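Gillness Community Help - Home and Tenancy

Can a landlord charge for a missing wall bracket at move-out?

Posted by Flandgate_Tenant
I am preparing to leave a rented apartment in Usthorpe after 11 months. The letting firm, Ansari, has sent a draft statement with a charge of $112 for "bracket, hallway, not present." The bracket was in the apartment when I moved in, but it had already come off the wall and was kept in a drawer. I still have it. The check-in report does not mention it at all. I would like to know whether the charge may be taken from the deposit, and whom I should write to first.

GillnessAdvice
A deduction should be supported by the check-in report. Where an item is not listed there, the landlord will find it difficult to show that it was fixed to the wall on the day you received the keys. Please write to the firm first and ask for the signed report, the invoice, and the name of the fitting. Keep the letter short, and do not agree to a part payment while the matter is open.

If the firm does not reply, the deposit scheme will accept a dispute form. The form asks for the amount, the dates of the tenancy, and copies of all letters. My own case concerned a $210 cleaning charge and was settled on papers alone - no hearing was needed.

rentals_66
Just give it back to them. They charged me for a shelf once and I paid it.

Usthorpe Housing Desk
The first reply is correct in substance. Two points should be added.

1. Return the part by hand and ask for a receipt. Dark molded parts with an oval opening are easily confused with one another, so the receipt should describe the shape and any scuffs.

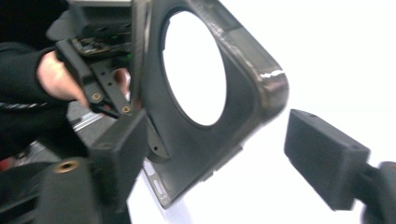
2. Check the date on the draft statement. A draft is not a final demand, and you may send comments on it before the final version is issued. Comments sent by email are acceptable, provided that you keep a copy.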